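Home | Noticeboard | Join in | Contact

Filed under: Calls for participants, Sleep & daily life

Hi neighbors! I'm looking for people in Vandville who nap (or wish they did) for a small diary study I'm running out of Brorel this April.
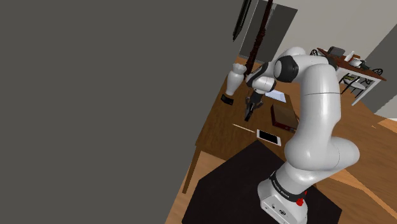 My big question is what an afternoon nap does to your evening. You'd keep a short diary for 78 days, a few lines each night, and come in twice for a chat of 90 minutes. Write it wherever you like — in bed, on the bus, at a brown desk against a plain gray wall. Messy handwriting is fine, I've seen worse!

You need to be over 18 and not working night shifts. I've had almost 161 replies so far but I'm still very short on folks over 60, so please tell your parents.

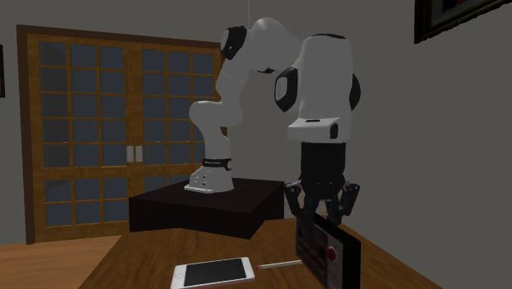
Page last changed: April, 4:10 pm

Paper or phone, both work for the diary, and I'll mail you a booklet if you want one. Everyone who finishes gets a Wateck gift card. To sign up, leave a note at the Obradović Library front desk with your name and the best time to call.

Recent calls
Choir needs altos
Walking group, slow pace
Taste testers for rye bread

Back to top | Older posts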